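The year I gave up on pairs

My mother ironed socks. I mention it so you understand what I was raised with, and how far I've fallen, because as of July I no longer match mine at all.

It began with a drawer audit. Darius Uibo, who rents the other half of our duplex and shares the laundry, had come over to return a single grey hiking sock he'd been holding since the long weekend. I went to put it with its mate and found 46 socks in the drawer, of which 30 had no partner whatsoever. I had been storing widows. Some of them went back to an apartment I left four moves ago.

The usual advice is to buy one kind of sock, in one colour, in bulk. I tried this. I ordered a bag of black Telleros and for a month I was a man of system. Then the bag ran out, the company changed the heel, and I owned two generations of black sock that looked identical until you had one of each on and were halfway down Dondine Street in the slush, feeling a seam under one toe and nothing under the other.

Mesh bags came next. You put the pair in the bag, the bag in the wash, and the bag comes out with the pair in it. I have no complaint about the bags except that I couldn't keep track of the bags.
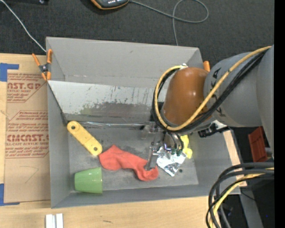 One red-orange sock, one crumpled piece of foil. Not a pair either.

My friend Jericho Tagle pins his together at the toe with a safety pin before they go in the hamper, and has done so since university. He says it takes 4 seconds. I believe him, and I also know that I am not going to stand in a cold bathroom at eleven at night pinning my socks together like a museum textile.

So now they all go in loose, and whatever my hand finds in the morning is the outfit. The only rule is thickness — wool with wool, cotton with cotton — and I break that one in a hurry. One colleague has noticed. She asked if it was for a charity.

I did hold back one proper pair, charcoal, for funerals and the bank. They're rolled up in the inside pocket of my good coat, where the dryer can't get at them.

Next up is the container cupboard. I've had a look, and there are more lids than tubs.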